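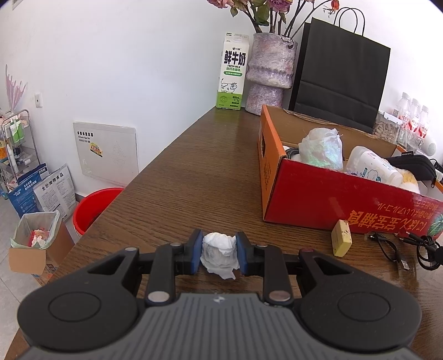 Clearing and Sorting a Shared Table
Household guidance for residents of Clindel House and Lewis Court

Last updated 14 Sep 2019

Shared tables tend to gather shopping, packaging and small personal belongings over the course of a week. Residents are asked to follow the steps below whenever a table is to be handed over for meals or for use by another household. No special equipment is required beyond one open cardboard box, a waste bag and a damp cloth.

Before you begin

Choose a box with low sides and handle holes if one is to hand. A fruit or vegetable box from the Bastby Road shops is suitable. Check that the base is sound and place the box in the middle of the table, within reach of both sides. Where two people are working together, one should deal with waste and the other with items to be kept.

Step 1. Remove the waste

Collect used tissues, torn wrappers and crumpled bags first. Tissues should go straight into the waste bag and must not be placed in the box, even for a short time. Thin plastic bags that are clean may be flattened and kept for reuse. Loose bottle caps should be matched to their bottles before any are thrown away.

Step 2. Return food and drink

Fresh milk is to be put back in the refrigerator as soon as it has been poured. Check that the screw cap is closed and stand the carton upright. Unopened bottles of water may remain on the table, provided they are moved to the wall side and stood in a row.

Step 3. Fill the box

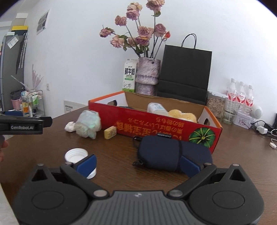 Bottles should be placed in the box first and kept upright against one end. Sponges may go beside them if they are fully dry – a damp sponge will mark the cardboard and should be left on the draining rack overnight. Small packets are best added last, where they can be seen. Pouches should be zipped shut, with any strap folded underneath so that it does not catch on the handle holes.

Do not fill the box above its sides. If there is too much for one box, use a paper carrier bag for light items only.

Step 4. Items that may stay

Vases and dried flowers may be left at the wall end of the table. Lift them to wipe beneath and put them back in the same position. Dried stems shed easily and should not be brushed with the cloth. Clothes pegs should be kept together in their canister.

Power strips are to be switched off before the surface is wiped. Gather the cables towards the wall, and keep drinking glasses well away from them.

Step 5. Wipe down

Work along the grain of the wood with a well-wrung cloth, then dry the surface with a second one. Polish is not to be used on tables supplied by Dosden Furnishings.

Boxes awaiting collection should be labelled with the flat number and left on the lower shelf in Room 29.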